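Flowers under the strip lights

Every few months someone tells me that a place of work needs "softening". The latest was Gyula Orbán, who spent an afternoon persuading the tenants at the Tollance units that a couple of vases and a bunch of artificial stems would change how people felt about coming in. He is a persuasive man. I went along, drank the coffee and came home less convinced than when I set out.

My trouble starts overhead. Go into any converted unit and look up before you look at the table. 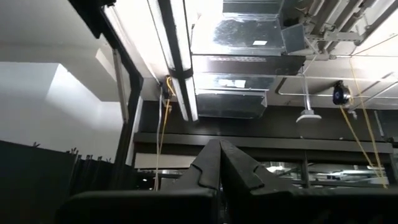
Overhead at Tollance: strip lights, ductwork and yellow cable.

I rather like a ceiling of that sort. The ducts are shiny, you can see where the pipes go, and the cable hangs where somebody can get at it. It was put up to do a job. What I doubt is that a tulip which has never needed water can argue with it. The softening trade, if I can call it that, assumes we only see what is at elbow height.

Then there is the expense. A leaflet from Vemstead was going round, offering a "seasonal table refresh" at £173 a visit, with 15 stems and a change of vase. For that I could buy tulips from the market every week of the spring, watch them flop, and enjoy the flopping. Real ones open too wide and drop bits on the paperwork. I count that as company.

I will give way on one point, and it is the glass.
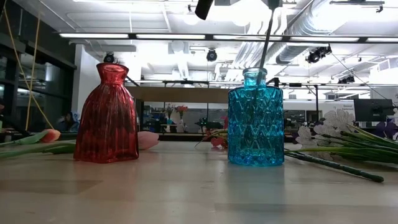
Red and blue glass, with the flowers lying on the table.

Coloured glass does well under harsh light. The pleats on the red one glow orange along the ridges, and the pressed diamonds on the blue one turn a bright aqua that no silk petal comes near. I would put either on my own windowsill with nothing in it. Gyula thinks an empty vase looks unfinished. We have had this quarrel before, over a green jug, and neither of us moved.

So keep the vases, I told him, and put the stems back in their box. He said people like flowers. They do, but I'm not sure they like being handed the idea of flowers and told to cheer up.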